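Ristia Prekard 6, module de perception et de planification de prise
Réf. 249 | Licence par poste | Catégorie : logiciels pour bras à pince parallèle

Notre avis avant achat

Prekard promet « la saisie sans réglage ». Nous n'y croyons guère, et nous le vendons quand même, car la partie planification est bonne. Le calcul de trajectoire entre deux bras qui partagent une table est propre, les arrêts sont francs et le journal se lit sans outil tiers.

La perception nous laisse plus réservés. Gobelets fins, bords translucides, fond blanc sur table blanche : Ristia dit que c'est réglé depuis la version 6. Demandez à essayer avec vos propres objets. Le score de confiance affiché n'est expliqué nulle part dans le manuel.

Ce que comprend la licence
Planificateur Prekard, 7 profils de pince
Connecteur Gil (flux des caméras de poignet)
Rejeu des essais, export du journal
Essai de 60 jours, sans assistance téléphonique

Non compris
Étalonnage main-œil : à faire soi-même, comptez presque une journée
Passerelle Dradport, vendue à part et, à notre goût, trop chère

Compatibilité
Linux uniquement. La version Windows est annoncée pour décembre ; elle l'était déjà l'an dernier.

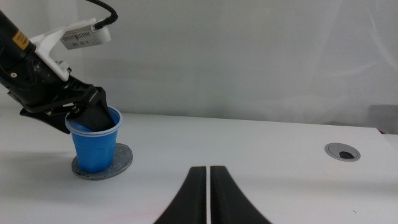
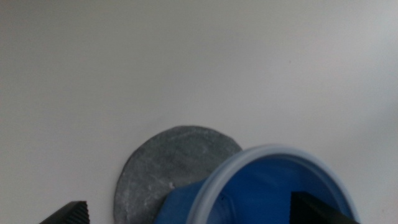
Gobelet bleu et disque gris sur fond blanc, vus par caméra de poignet.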